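搜索 请输入关键词 搜索

Stitero 共享餐室布置小组会议纪要

时间：4月3日下午
主持：Nayara Teixeira
记录：Ehab El Fassi

一、餐具
一月份定下的“彩色混搭”方案大家都很喜欢！橙色、绿色和白色放在一起，整张长桌一下子有了精神。Nayara 提议不再追求成套，盘、碗、杯各留几种颜色，谁来吃饭都能挑到自己顺眼的。全体同意。Orlow 那边报来的补货清单共332件，先订一半，余下的等柜子腾出地方再说。

二、长桌
白色桌面好擦，又显亮堂，继续用。桌子目前斜着放，两边走人都方便，Ehab 觉得这样比靠墙摆热闹得多，Apaza 楼层的同事也赞成。暂不挪动，下次聚餐后再听听意见。

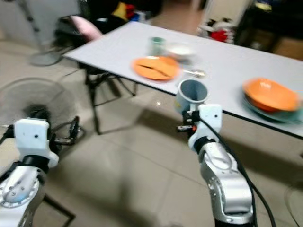
白色长桌与彩色餐具，左侧为搭着粉色坐垫的黑椅。

三、椅子与风扇
粉色坐垫颜色讨喜，会上好几位都问还能不能再添。决定加购20个，预算938元，由 Nayara 去问价。天气转热，落地扇留在餐室，晚饭时段打开，风不要正对着桌面吹。

四、收拾
地上和台面上成堆的杂物请各组认领，能用的归柜，不要的送到 Pleltora 的旧物角。Ehab 主动包下碗盘分类，说要按颜色排，大家鼓掌通过。碗可以叠在盘子上收，杯子单独放一层。

五、其他
聚餐经费上限仍为1,000元。有人想试试自带一道家乡菜，反应非常热烈，Ehab 当场报了鹰嘴豆汤，Nayara 报了奶酪面包，其余菜名请写在门口的纸上。

联系我们 | © Stitero 共享餐室 | 返回顶部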